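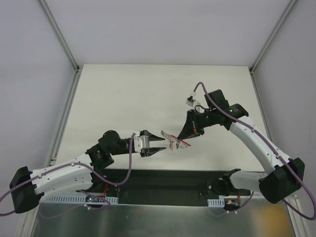
Wire and a bit of red, above an off-white tabletop.

Part-time letters editor, The Grinbridge Untangler
Posted 2021-12-23

The Untangler is a small print magazine about minor domestic annoyances: drawers that jam, lids that match no known container, string lights in any month. We have 200 subscribers, and most of them write to us. Some write to us about the other ones. We need a person to read this mail and turn it into four pages that won't get us sued.

The job is 30 hours a month, done from home, at a flat monthly rate that Barbara Nowicki will tell you over the phone in a firm voice. You'll get a free subscription too, so please don't list that as your reason for applying.

What you'd do:
Read every letter to the end, including the postscripts.
Cut each one to 70 words without losing the grudge.
Check that advice involving bleach is advice we want to print.
Answer Szymon Brzozowska's emails about commas. He runs the layout and has views.
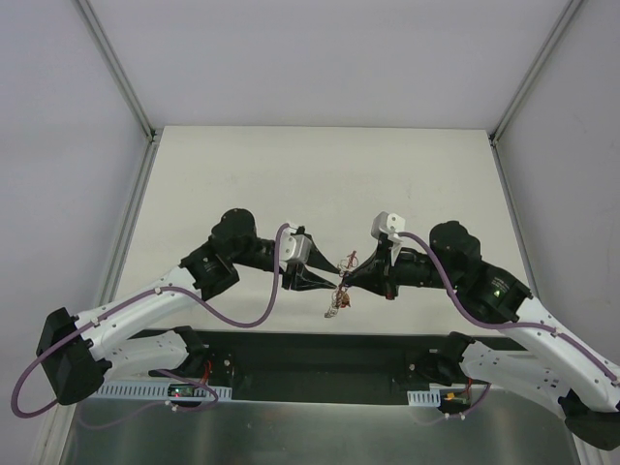
A small tangle of wire, held between two grippers.

What we'd like from you: clear writing, decent spelling, and the patience to handle a feud over fitted sheets that began in October and has now drawn in people's spouses. Editing experience is welcome. So is a few years at a returns counter. A degree is fine, and we won't bring it up if you don't.

The last person in this job left for Baldursdóttir, a knitting publisher, where we're told the readers are worse. We wish her well and would like our stapler back.

To apply, send a one-page letter about something in your home that annoys you, plus 2 samples of anything you've edited. No resumes over a page. Mail everything to Barbara Nowicki, The Grinbridge Untangler, care of Jundimora Press. Email also works, though she prints it out and will mention the cost of toner at your interview.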